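Home Posts Sheds I Have Known About Contact
Search this blog Type and hit enter

Open afternoon at the robot shed 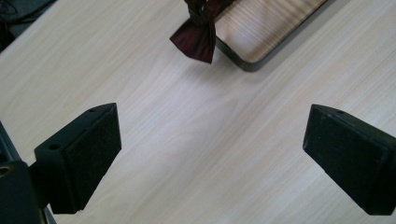

by Trinidad Herrero | February | Filed under: Outings

The Flarnska workshop in Pitville opens its roller door to the public once a year, and this year I went, mainly on the strength of the word "sausages" on the flyer. The sausages had finished by the time I'd found a park. The robots had not, so I stayed for the robots.

Most of the crowd was down the front with Hustard, the big orange arm that stacks paint tins. Hustard is very good at paint tins. It has the manner of a bloke who's been stacking them for decades and would like you to stand behind the yellow line, thanks. Kids adored it. I gave it ten minutes and wandered up the back, where it was quieter and somebody had left a stool.

The cloth table is where they're trying to get a gripper to pick up fabric and put it on a tray. I can do this. My nephew can do this, under threat. The gripper has two black fingers with dark pads on the inside faces, and when they're wide open there's a great stretch of bare tabletop between them, pale and shiny as a new kitchen. On the far side sat a bit of maroon cloth pinched up like a bow tie, hard against the corner of the tray. It looked dressed for a better party than the one it was at.

The woman running the table, who'd plainly given her talk a few times since lunch, explained that cloth is a mongrel. A paint tin is the same shape every time you meet it. Cloth gets a new shape whenever you so much as look at it, and the fingers have to come in low enough to get hold of it without shoving it off into the next suburb. I asked how often it worked. She said they'd had 18 goes since opening and she'd rather talk about the pads.

So we talked about the pads. I learnt a fair bit about friction and have kept almost none of it.

I watched 3 attempts from the stool. One got the cloth up and held it there, proudly, for ages, like a dog with a sock. One got a wing and lost it. The last went in beautifully, closed on nothing and carried the nothing over to the tray with tremendous care. We clapped anyway. I've had whole working weeks like that.

On the way out I was handed a pen and a form asking whether I felt "more confident about automation". I ticked yes. The pen didn't work, so they'll have to take the dent on trust.

Recent posts
The Alcaraz pump museum, in the rain
A sharpish word about my new kettle
Pitville tip shop: the haul
Three sheds and a flat tyre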